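I caught Tainá Assunção at the end of lunch, which she eats at her desk with one hand on the mouse. She runs the simulation side of a two-arm handling project at Otovham, and I'd come to ask her about a result that a few people had been forwarding to me since January. The short version is that her group got better policies out of fewer demonstrations by being picky about where in the demonstration the two arms start to depend on each other. The long version took us most of the afternoon and two pots of coffee.

"People think the hard part is the grasp," she told me, pulling up a task they call Arnberg. (All their tasks are named after places somebody on the team has been stuck in overnight.) "With one arm, sure, maybe. With two arms holding one box, the hard part is that each arm is now part of the other arm's problem."

Arnberg is simple to explain. There are long red boxes on a table, there's a blue one next to them, and the two arms have to pick up a red one together, one at each end, and carry it. Everything happens in simulation, with a person driving both arms through a pair of hand controllers.
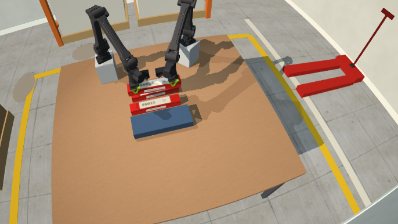
I asked why boxes, and she laughed. "Because everybody thinks boxes are boring! A long box held at the ends tells on you. If your left arm is a little early, the box tilts. If your right arm is a little early, it tilts the other way. You don't need a fancy metric, you can see it from across the room."

The group started out the way most groups do, by collecting a lot. Welington Bastos did most of the driving and ended up with 489 demonstrations of Arnberg alone. They trained on the whole pile and the policy was, in Tainá's words, "fine in a way that made me sad." It finished the lift in 42 percent of test runs. It would reach well, close well, and then one arm would take off ahead of the other.

So she sat down and watched the recordings, all of them, at double speed, with a notebook. What she noticed was that Welington had two habits. Some of the time he closed both grippers and went straight up. Other times he closed, waited a beat, made a tiny correction, and then went up. "The network saw both," she said. "It had no way to know which one it was in the middle of. So it split the difference, and the difference is terrible." 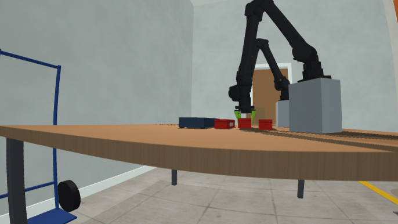 Simulation render: Otovham two-arm handling group

The fix they tried is the part that's been getting forwarded. They marked one moment in every demonstration, the instant where both grippers are closed and neither has begun to lift, and they call it the handoff (I think that's a confusing name and I told her so). Then they kept only the demonstrations where the pause at that moment was close to the same length, and trained a small extra output to predict how far away the handoff is. That's really it - no new architecture, no bigger model.

With the sorted set, the same test went to 70 percent. Alcides Echeverri, who wrote the simulator's contact code and had wandered over by then to steal coffee, wanted me to be careful with that number. "It's one task family and one operator," he said. "Change the operator and the pauses change. I'd like to see it with a person who drives badly."

I liked that, and so did Tainá, who has already asked Gleice Fontes to record a new batch. Gleice had never touched the controllers before. Her first sessions are, I'm told, very exciting to watch.

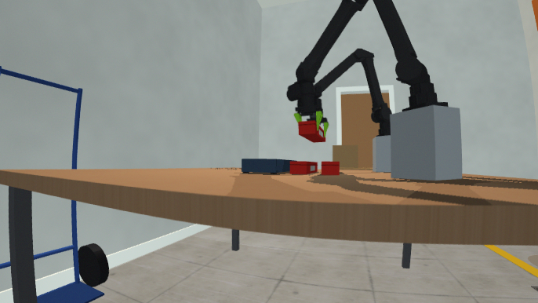
We got talking about tilt, too. I had assumed that a level box was the goal and anything else was a failure, but the scoring doesn't work that way. A lift counts as long as the box stays in both grippers and ends up where it's supposed to go. Tainá is fairly relaxed about slope. "My grandmother's sofa went up three flights at a worse angle than that," she said. What she does care about is whether the two arms recover together, and she says the sorted policy does this more often, though she hasn't got a clean way of measuring it yet. Her current attempt compares the speed of the two wrists over the 20 frames after the handoff. Alcides thinks the window is too short. They argued about it in front of me for a good ten minutes and I didn't follow all of it.

Next up is a task called Sýkora, where one arm has to let go halfway and take a new grip. That means two handoffs, and possibly two kinds of pause to sort by. I asked if she expected the trick to hold up.

"I expect the first version to drop everything," she said, and went back to her notebook to find me the page where she'd written down Welington's pauses.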